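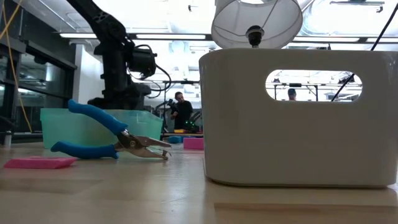

I have a habit of naming software after the mood I was in when I wrote it, so the planner we use is called Loltilwood and the tool that checks it is called Lemomari, and neither name means a thing. Elspeth Rennie, who came to us from games, says she'd have quit on day one if she'd seen the folder names first.

What Loltilwood does is pretty simple to say out loud. You give it two arms and a table full of stuff, and it decides which arm goes where and in what order, hopefully without the elbows meeting in the middle. I spent most of October on the elbows! Two arms that each have a perfectly good plan can still want the same patch of air at the same moment, and our first fix was to make one of them wait. It worked, in the sense that a four-way stop works. The arms were so polite to each other that a job that should have been quick took long enough for Elspeth to go get a sandwich.

So now they negotiate. Each arm hands over its next 14 moves, the planner looks for overlaps, and if it finds one it tries shifting the timing before it touches the path. Shifting time is cheap. Redrawing a path is expensive and tends to make the arm do that odd swimming motion that visitors love and I can't stand.

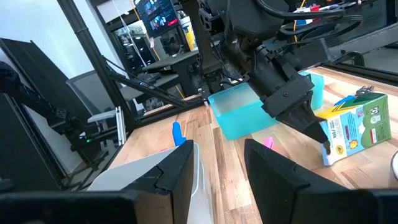

The wrist cameras are a whole other story. From up there one arm spends a lot of its life looking at the other arm, and our perception code used to treat that as one more object on the table (a large, black, very badly behaved object). Gavin Tosh fixed it with a mask. We know every joint angle, so we can draw where the other arm ought to be and tell the detector to ignore those pixels. His first version was a hair too tight and we'd get slivers of gripper reported as pens. He padded the edges, and then small things sitting close to a fingertip vanished instead. We've gone back and forth on that padding more times than I'd like to admit – it's a single number in a settings file and I think we've all got feelings about it.

See-through plastic is still our worst enemy. A tinted bin looks like a bin to you and me, but the detector sees some of the bin and some of whatever's behind it, and the outline wobbles from one image to the next. Gavin's current approach is to trust the rim and pretty much guess the walls. I was against it. I've come around.

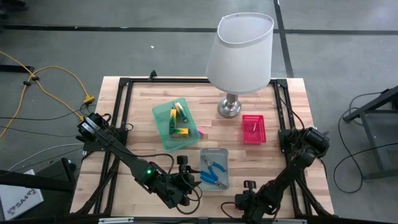
Then there's the replay tool, my favorite thing we've built and the one I'd save in a fire. Lemomari lines up every camera with the joint logs on one timeline, and you drag a slider back and forth until you find the spot where things went wrong. Before we had it, Elspeth and I would sit there arguing over which arm moved first. We ran 500 logged attempts through it last month and it flagged 197 where the plan and the motion drifted apart by more than we allow. I'd have guessed 100, tops. Most of it came down to one clock being slow, a fix so dull I won't describe it, but I was grinning all afternoon.

Next up is letting the planner change its mind halfway through a grasp. Right now it commits, and if a sponge slides while the fingers are closing, well, too bad. Elspeth has a branch that checks again at the last moment and backs off if it doesn't like what it sees. It backs off a lot. Gavin calls it the nervous build, and we're all running it anyway.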